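September 23, 2019
By a Hunia staff writer

The steamed bun woman of Bultdale does not want to be called the steamed bun woman of Bultdale. She brought it up before I had my coat off. "I did taxes in this town for half my life and no one ever called me the tax woman," she said. "I sell one bun."

Bultdale has 1,661 residents, a grain elevator, and a hardware store called Engström, and since May it has had a bun counter at the back of the hardware store, between the paint and the door to the alley. The counter opens at 5 in the morning. I asked who wants a pork bun at that hour in a hardware store and she looked at me with real pity. Plumbers, she said. Plumbers, the people from the elevator, and a man who comes for hinges and leaves without hinges.

She is 64 and learned to make the buns from a downstairs neighbor in her first apartment, who taught by slapping her hand away from the dough. There was no recipe. There is still no recipe, which has been awkward with the county, who wanted one on a form. "I wrote 'flour,'" she said. "They sent it back. I wrote 'flour, water' and I guess that wore them down."

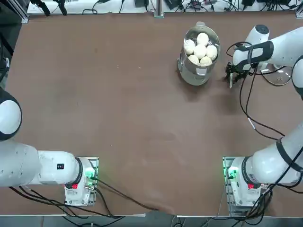
A table with a few scuffs and smudges on it.

I had come prepared to talk about heritage and community, and she was prepared to talk about lids. She has opinions on lids. A metal lid drips, and a drip makes a yellow dent in the top of the bun that looks, in her words, like somebody's thumb has been in there. She wraps her lids in a dish towel and ties the corners on top, and has set fire to only one towel, an old one. Bamboo doesn't drip, she admits, but bamboo goes moldy in her basement and she's tired of being told about bamboo by people who have been on one vacation.

Then there's the matter of waiting. When the heat goes off, you leave the lid alone for a few minutes. Lift it too soon and the buns can wrinkle up, and she has seen grown adults lift it too soon while she was standing there telling them to wait. "My son-in-law," she said, and left it there. 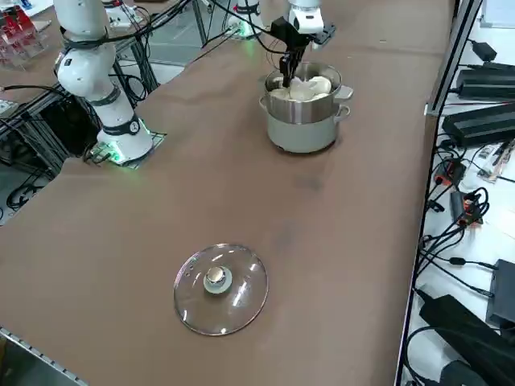
White buns packed into the basket of a two-tier steamer.

The store gets a share of the takings, though she wouldn't tell me how much. The owner says the buns have been good for paint. I couldn't get either of them to explain how. A rival has already appeared, if you can call it that: the gas station out toward Gredik has put in a warming case with something in it labeled "bun (Asian)." She drove out there to try one. She ate it in the car with the windows up, she told me, so that she could say what she wanted.

What did she say?

"It was a hot dog bun. It was a hot dog bun with a meatball in it. I had another one on the way home."

Her own buns cost $2 and come in a paper bag with the store's logo on it, a crossed hammer and saw that has caused at least one customer to ask for screws on the side. She has been asked to do a sweet one with red bean. She has been asked to do a pizza one. The red bean she's thinking over.

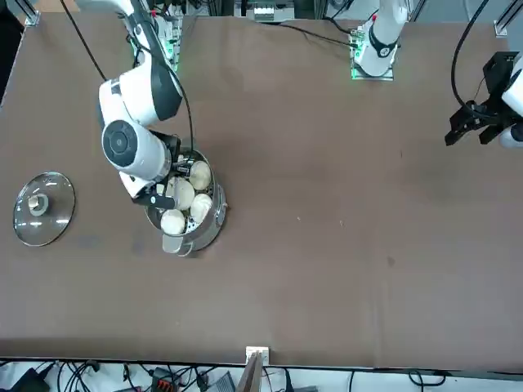 Four round buns on a perforated steaming rack.

Before I left I asked whether she'd ever teach a class, as a few readers in Hunia have written in to ask. She said she'd tried it once, in the church basement, and that it went fine until everybody wanted to know how long to knead. She told them until it's done. Someone asked her to be more specific, so she said until your arm hurts and then the other arm. Half of them wrote it down.

She might do another in the winter when it's slow, if the church gets its stove fixed and people bring their own towels.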